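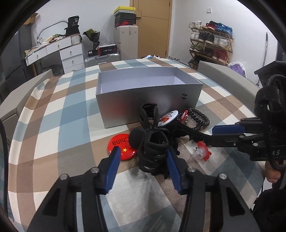
Checkered cloth and an open gray box on the table.

Ingate Guesthouse, Adavthorpe – my walk-through before the June guests

Smoke alarms: OK. Tested both, and wow, they're loud!
Fire extinguisher: OK, gauge in the green.
Stair rail: needs work. It wobbles near the top, so I've asked for longer screws.
Path to the temple gate: 3 lamps out of 80 are dark. Fine for now, but I'd bring a flashlight if you go for the dawn bells.
Balcony doors: OK, though the left one sticks.
First aid kit: short on bandages – buying more in Porargate.
Water heater: set too high, turned it down. Check again in 2 days.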